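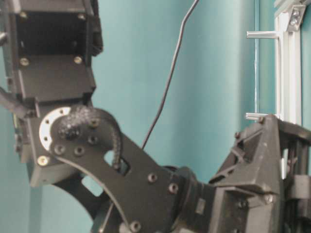 Ilport will open its new patch cable workroom in Prikstead this September, giving the town's schools, clinics and small offices a local place to get network cables made, checked and repaired. The room has been fitted out from scratch over the summer. Work is done against a plain teal backdrop, beside a silvery aluminum frame, and the team is thrilled to finally have a space of its own after years of sharing a corner of the Bratu building.

"We have wanted this for so long, and I still grin when I unlock the door!" said Bianca Coman, workroom manager at Ilport. "A patch cable is a small thing, but when one goes bad at a front desk the whole morning goes with it. Now people can bring it to us."
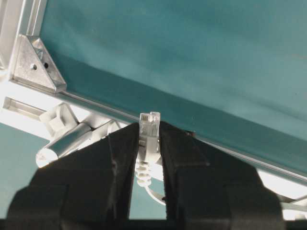 A clear network plug with a ribbed white boot and thin white cable.

The workroom will make short cables to order and refit worn plugs on cables that still have plenty of life in them. Customers can choose the length and the boot color, and every finished cable will be tested before it is bagged. Ilport has set aside 600 cables from its opening stock for Prikstead schools, to be handed over in 2 batches.

Rodica Enache designed the layout with Ionuț Pop, who also chose the color of the walls after trying 4 samples.
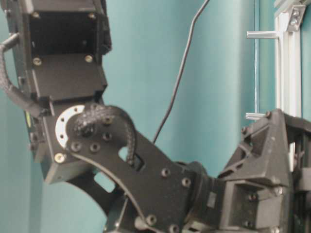 The pair wanted a calm color that is easy on the eyes over a long shift - teal won, with a pale green close behind. They also asked for good light over the work and plenty of room to lay out longer cables.

Avier, the training partner on the project, will run evening classes in the same room. Beginners will learn to strip a cable, put the wires in order and fit a plug, and they get to take home the cable they make. Each course lasts two evenings and tools are provided.

"People are so pleased when their first cable works," said Tincuța Ciobanu, who will teach the classes for Avier. "I can't wait to meet the first group."

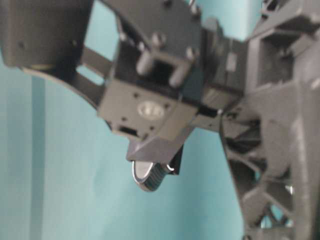 Gray framing and the pale teal backdrop at the Prikstead workroom.

Orders and class sign-ups open at the workroom desk in September. Press visits can be arranged with Zamfira Lazăr at Ilport.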